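Notes for week three: how marble gets its veins

Trillow Evening Geology, September 13, 2022

Okay, so last week we left limestone sitting at the bottom of a warm shallow sea, and I promised we'd cook it. Tonight we cook it. If you missed the limestone session, read the first handout before this one or the next bit will sound like I'm making it up.

Marble is limestone that has been buried, squeezed and heated until its grains grow back together in a new pattern. The mineral is mostly the same before and after — calcite — but the little shells and the mud between them are gone, and what you have in their place is a tight mosaic of crystals. Get past 500 degrees Celsius and you can kiss most of your fossils goodbye. I still look for them every time, I can't help it.

Pure calcite marble is white. Everything else you see in a slab is an impurity of one kind or another. Gray usually comes from carbon, the leftovers of things that lived in that sea. Green tends to be serpentine, and the pinks and reds are iron. Clay layers in the old limestone get smeared out and folded when the rock goes soft under pressure, and that gives you the long swirly bands. The sharper, thinner lines are often cracks that opened later and were filled by minerals coming out of water.

White marble with gray veining, faint in some places and much darker in others:

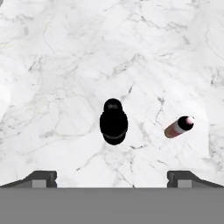
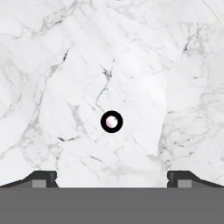 Can you tell real marble from limestone with a drop of acid?
The acid won't settle it, because both rocks are calcite and both will fizz. Look at the grain on a fresh broken edge with your hand lens: marble sparkles like sugar, and most limestone looks dull.

Please don't try the acid on your kitchen counter. It leaves a dull spot, and so do lemon juice and vinegar (ask me how I know).

A bit on quarrying. The old workings at Trosthorpe opened in 1844 and you can still walk the upper bench, where the drill marks run in rows down the face. We'll go in October if the weather is kind. Bring boots with a proper heel, and a jacket even if it's sunny in town, it's always windy up there.

For next time, read the chapter on heat and pressure, starting on page 283, and skip the phase diagrams unless you like that sort of thing. Sketch any piece of veined stone you can find and mark which lines cut across which. A line that cuts another one is the younger of the two. Bank lobbies are great for this!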